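Sorting the sweets shelf: notes for a ten-minute talk
Nanna Thygesen, Fumholm shop volunteers' evening

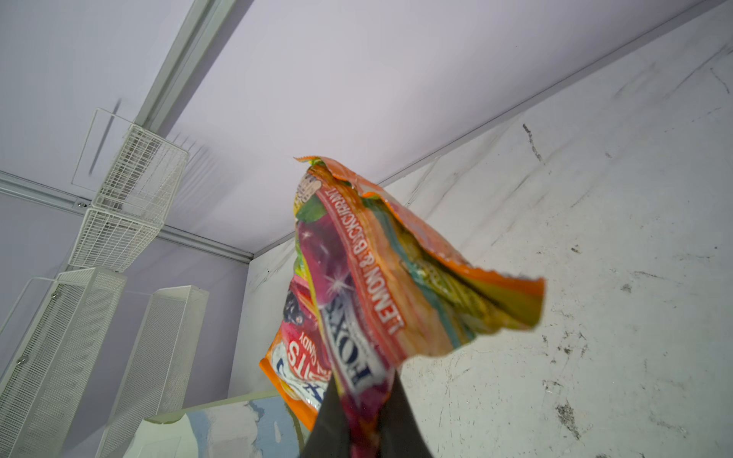

Fox's Lemon & Blackcurrant, with a second Fox's bag behind it.

Slide 1. Start with the bag. Ask the room what they would look for first if they had to put this on a shelf. Most people will say the name. Let two or three answer, then move on.

The flavour is on the banner that runs across the bag. It reads upside-down on the slide, so give people a moment. White capitals on red are easy to find once you know to look for them. The bag behind says FRUITS and CANDY, also upside-down, and there is dark fruit near the top of it. Same maker, and a lot of the same colours. At Fumholm we had bags like these mixed together in one tub for most of January.

Slide 2. How we used to do it. Everything soft went in a crate under the counter: sweets, crisps, dried fruit. Whoever was on the till topped up the shelf when it looked thin. Old stock stayed at the bottom. We threw out 600 bags in a year across the two shops, Fumholm and Østergaard. (Pause here. Someone will ask if that is only sweets. Yes, only sweets.)

Slide 3. What we do now.
Sort by flavour first, then by date.
Stand the bags up, top seam upwards, flavour facing out.
Five to a row. More than that and the back ones slide down.
Oldest at the front.
Open or split bags go in the Zerus box and get written off the same day.

Wrinkled plastic is the awkward part. The bags don't stack, and the shop lights shine on the creases so you can't always read the small print from where you stand. Pick the bag up and turn it. The date may be on the back or along a seam, depending on the maker — don't guess from the front.

Slide 4. Labels. We tried the Ultitz shelf strips and they are fine, but the clips come off if you lean on them. Write the flavour in full. "Lemon" alone is no use when there are two bags with lemon in the name.

Pass the crate round at this point. Two people per crate, sort it on the table, no talking from me. Collect the crates before questions or the sweets will get eaten.

Questions I expect: multipacks (split them only if the inner bags are dated), and who does the Østergaard shelf over the summer. I don't have an answer to the second one yet.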